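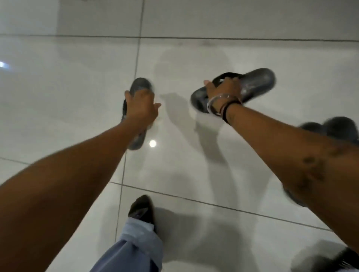

Orathai Jitpraphai wrote in to say that shoes by the door are a small thing and grown adults should stop fussing over them. Fine. I read it twice. Still think she's wrong.

House slides especially. People buy a pair, kick them off wherever, and by February there are 2 pairs under the sofa and one lone left in the bathroom. Then somebody comes in off the street in boots and walks right across the tile. White tile! Shows everything – grit, hair, that gray smear you only see at night with the lamp on.

My rule, such as it is. Pick them up. By hand, both of them, put them side by side, toes to the wall. Takes no time. Not a rack – I had a rack, 40 dollars, and it turned into a shelf for mail and teh dog leash. A bare strip of floor works better.

Orathai also says guests feel bossed around. Maybe. My aunt's guests never seemed to mind, she just had slides waiting and pointed. Cheap rubbery ones, ugly, rinsed off in the tub every so often. Nobody wrote to a website about it.

And if you've got kids, start with theirs. They'll complain for a week or so. Mine did, loudly, and one of them still leaves his in the hall, so I'm not claiming a prefect record.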